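Visit report: Lornov open day, automation hall

Lornov opened its automation hall to outside visitors on 5th August. Registration was at the side entrance, badges were printed on the spot, and groups of 10 were taken through with one guide each. Our guide was Lev Sydorenko, who runs the fixtures and test section. The tour lasted just over an hour and covered the parts cell, the controls room and the whiteboard station.

The parts cell is the older of the two installations. It runs on a Zolum controller and feeds molded caps to a packing line. Sydorenko quoted 3,004 cycles on the current set of fingers, against 2,047 on the previous set before it had to be replaced. The change was a harder pad and a shallower entry angle. Cycle time was not disclosed. Visitors stood behind a painted line and the cell ran at reduced speed for the whole demonstration.

The controls room was brief. Logging is handled by a package called Semple, written in-house, which stores joint positions and camera images against a common clock. Sydorenko said the first version lost alignment between the two on long runs and was rewritten in March. 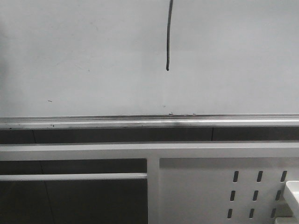

Most questions from our group concerned the whiteboard station, where Lornov is working on handling light objects at an upright surface. The project name is Plerkum. A board is harder to work at than a table for several reasons: the approach is sideways, objects are not held down by their own weight, and contact force has to be kept low to avoid pushing the surface back. Lighting is also a factor. The pale background gives a vision system very little texture to work with, and small features such as the short dark dash on the left or the flecks along the metal rail can be picked up as edges. The thin dark gray cable hanging in front of it is the sort of item a depth camera tends to miss. Sydorenko said narrow objects are still the weakest category in their results and gave no success rate.

One visitor asked whether the station would be simpler with markers placed in the tray. The reply was that a tray pick had been covered in earlier work and that the group wanted more variety in object shape and pose. Odd combinations are used for this purpose, including items taped together so that the grasp point and the center of mass are no longer where a standard model would put them.
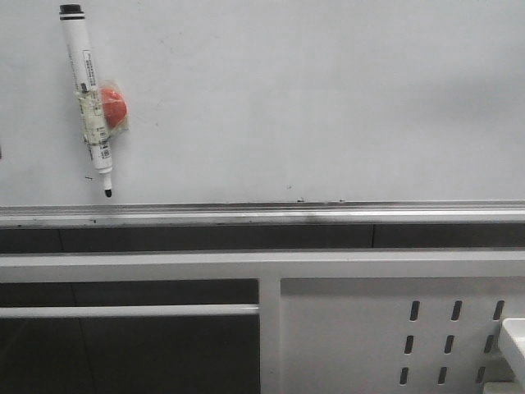

Marker with a wrapped red-orange object taped to it, whiteboard station.

A parallel gripper has 2 obvious options with a shape like this: close on the barrel, or close on the round part and accept some slip in the plastic. Sydorenko prefers the barrel. Crinkled clear wrapping is a known problem for depth sensing in any case, and the tape adds a surface that varies from one assembly to the next.

The hall has step-free access from the side entrance. Photography was permitted at the whiteboard station and not in the parts cell. Printed handouts on the Zolum cell were available at the desk; material on Plerkum was not, and requests for it were being taken by email.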